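The last leg of the cold chain

Summer parcel volumes and summer temperatures arrive together in Australia, and chilled freight has to deal with both. A pallet of fish leaving a cooperative in a refrigerated truck is held at a set temperature by a compressor. A single carton sent to a household is held by whatever was packed into it at the start, and from that point the temperature inside can only drift.

Lovside, a seafood wholesaler at Tastcombe, began selling direct to households in April when its restaurant orders fell away. By December it was sending 600 cartons in a busy week. Operations manager Fotini Moschos had run bulk freight for most of her working life and had to relearn some of it.

"With a truck you ask what the set point is," she says. "With a carton you ask how many hours you've got, and you work backwards from the worst address on the run."

The physics is simple enough. Heat enters through the walls at a rate set by the surface area, the wall thickness, the conductivity of the material and the temperature difference. Coolant inside absorbs that heat, most of it while melting. Once the last of the ice has gone, the contents warm quickly. Water ice takes up 334 kilojoules per kilogram as it melts, and very little that can be bought cheaply and put next to food does better.

Expanded polystyrene remains the usual wall material. It is mostly air, it tolerates damp and it costs little. Wool liners and corrugated fibre inserts have improved and are easier to dispose of, but need more thickness for the same result and lose performance if they get wet or are compressed.

The weak point is generally the lid. A moulded lid seats on a stepped rim, and the step only works if it is fully closed along its length. Keyvan Ghorbani, a packaging engineer who tests cartons for several food businesses, puts loggers in the corners as well as the centre for this reason. In one set of trials for Lovside he ran 131 logged consignments over three freight lanes. The centre loggers were nearly always colder than the corner ones, and the gap widened with time.

"People send me one trace from the middle of the box and say it passed," Ghorbani says. "The fillet in the corner didn't."

Of those consignments, 103 stayed at or below five degrees in every position until delivery. Most of the remainder had spent a second night in a depot. Changing from a gel pack, sold as Clolta, to plain frozen water bottles made less difference than moving the coolant from the bottom of the carton to the top, where cold air can fall past the product.

Void space matters too. A half-filled carton has the same wall area as a full one and much less cold mass inside it. Lovside now stocks four sizes where it used to stock two, and its packing software, an in-house program called Stan, rejects any order that leaves more than a fifth of the volume empty.

Pre-cooling is the step most often skipped. A carton stored in a hot shed has to be cooled by its own coolant before the product gets any benefit - an hour in the chiller beforehand costs almost nothing. The fish should go in at one degree, and be checked with a probe.

Moschos has stopped dispatching to inland postcodes on the day before a public holiday. The cut-off for Christmas orders has been brought forward as well, and cartons are closed and labelled in the chiller now, then held there until the driver signs for them.

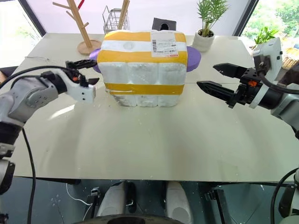
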